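SKENADTON TOWN ELECTIONS AND ETHICS BOARD
Minutes of the Regular Meeting, 16th February
Town Hall, Lower Meeting Room

Present: Han-gyeol Ji (chair), members for the North, Mill and River wards, town clerk, deputy clerk
Absent: member for the Hill ward (excused)
Public in attendance: see sign-in sheet

1. Call to order
The chair called the meeting to order and confirmed a quorum. The minutes of the previous meeting were approved with one correction: under item 4, "candidate" should read "candidate committee."

2. Clerk's report
The clerk reported that the town has 3318 registered voters after the winter list update. Confirmation cards returned by the post office will be held until the next update. The deputy clerk has finished entering the paper finance reports from the October special election, and they can now be read at the counter during office hours. Online posting is waiting on the new filing system.

3. Disclosure threshold for local ballot questions
The board continued its discussion of the draft rule on groups that spend money for or against a town ballot question. The draft requires a report once a group has spent $200 in total. The Mill ward member asked whether yard signs bought by one household would count. The clerk said the draft covers groups only, and that "group" is defined in section 3 as two or more persons acting together. The River ward member said a married couple would then be a group. The chair agreed that the wording needs work.

A resident of Ryu Street spoke in favor of a lower figure. Another resident said small groups would be put off by the paperwork and asked for a one-page form.

Motion (North ward, seconded by River ward) to send section 3 back to town counsel for a clearer definition and leave the dollar figure unchanged. Passed, all in favor. 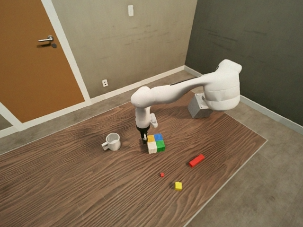

Robot arm over toy building blocks, computer rendering.

4. Electronic filing system
Two proposals were received, from Cetard and Giltix. The clerk had sent both to members ahead of the meeting. Cetard includes staff training in its base price. Giltix charges for training separately but allows a filer to save an unfinished report and come back to it. The North ward member asked where the records would be stored under each contract. Neither proposal says. The clerk will write to both firms and ask for an answer in writing.

No vote was taken. Item carried over.

5. Late reports
The clerk listed two committees with overdue year-end reports. One has asked for an extension of 5 business days. Motion (River ward, seconded by Mill ward) to grant the extension and send a second notice to the other committee by certified mail. Passed, with the North ward member abstaining.

6. Public comment
A resident asked that agendas be posted at the library as well as at Town Hall. The deputy clerk will arrange it.

7. Adjournment
Motion to adjourn by Mill ward, seconded by North ward. Passed.

Action items
Clerk: letter to Cetard and Giltix on records storage; second notice on overdue report
Deputy clerk: agendas to library
Chair: section 3 to town counsel

Minutes submitted by the deputy clerk. Draft until approved by the board.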